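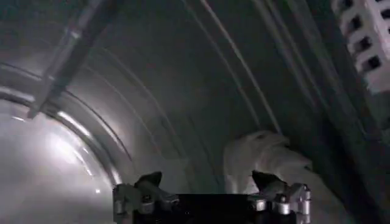 Reaching Into a Drum: Exercise 4 of the Drokska Unit
Prinbridge Robotics Club, student build notes

This exercise covers moving the gripper through the round door of a front loader, closing it on one piece of cloth, and bringing it back out without touching the rim. Finish Exercise 3 (towel from a flat table) first. The commands are the same. The difference is that the arm can no longer come down on the cloth from above, and that the wall behind the cloth is curved.

You need the arm with the parallel gripper fitted, the wrist camera, one small white cloth, and a partner at the stop button. Two people is the minimum at all times. The person at the stop button does not also type.

1. Set up the door

Open the door all the way. A door left halfway will drift, and the glass is thick enough to bend a fingertip out of line. Check that the machine is off at the panel before any part of the arm goes past the seal.

Drop the cloth in by hand. Do not spread it out. A bunched cloth has a hump the fingers can close on, and a flat one lies against the steel where the tips will skate over it.

2. Teach the entry point

Jog the gripper until its center line matches the center of the opening, with the tips 50 mm outside the seal. Save this pose as ENTRY. The arm passes through ENTRY on the way in and again on the way out, with no shortcuts between the drum and the basket.

From ENTRY, move straight forward in the tool frame. If the wrist needs to turn, turn it outside the drum. Dirk Haberkorn's group tried turning inside and had to re-level both finger assemblies afterward.

3. Run it empty

Take the cloth out and run the path with the fingers open and nothing to pick up. Speed is set to 16 percent for this step. Watch the wrist camera view and stop if either finger gets close to a baffle.

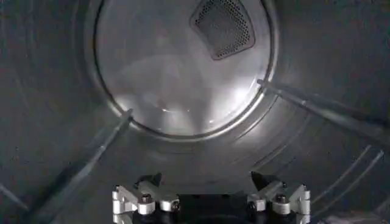

Page last changed: June

Save three poses during the empty run: DEEP, LOW and CLEAR. DEEP is as far toward the rear wall as the task needs. LOW is the closing height near the bottom of the drum. CLEAR is above LOW, high enough to carry the cloth over the lip.

The drum turns freely on most machines, so the baffles will not be where they were last time. Before each run, rotate the drum by hand until the baffles are off the line between ENTRY and LOW. If you skip this, LOW can end up on top of one.

Bright spots on the steel are a known problem for the cloth finder. It looks for pale areas, and glare on the rear wall is pale. Set the search window so that it leaves out the rear wall completely. In the config file this is the line drum_window. The value in the starter file was measured in the Bedoya room and will be wrong anywhere else.

4. Close on the cloth

Put the cloth back. Run ENTRY, DEEP, LOW in that order, then run the cloth finder once. It returns a point in the wrist frame. Move sideways to that point, keep the height of LOW, and close.

Read the finger gap after closing. If the gap is zero, the fingers missed. Open, go back to CLEAR, and run the finder again. Do not close a second time from the same spot. If the gap is above zero, lift to CLEAR slowly and read it again. A gap that drops to zero during the lift means the cloth slipped, and the log should say "slip" and not "miss." Mareike Bauerfeind grades these separately.

5. Back out and release

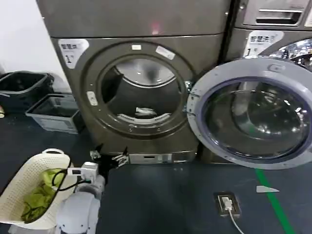 Return to ENTRY in a straight line, then swing to the basket and open the fingers over it. Keep the swing low and wide of the door. The wrist cable is the part most likely to catch, so leave slack in it and have your partner watch it during the first swing. If it pulls tight before the basket, move the basket closer and teach the release pose again.

The floor under the base has to be level. On a sloped floor, loosen the base feet and shim them before teaching anything, or every saved pose will be off by the same angle.

6. Log the runs

Do 50 runs with the final settings. Each line in the log takes the run number, the result (pick, miss, slip, contact) and the finger gap. A contact with the seal, glass or a baffle ends the run even if the cloth came out.

Settings may not change partway through. If you change one, start the count over and keep the old log under a different name.

Common faults

Arm stops at ENTRY and will not go forward: the joint limit on the elbow has been reached. Move the base back and teach ENTRY again.

Finder returns no point: the cloth is behind a baffle or outside drum_window.

Finder returns the same point after the cloth was moved: the Clovska driver is sending an old picture. Restart the driver, wait for the camera light, and repeat step 3 before continuing.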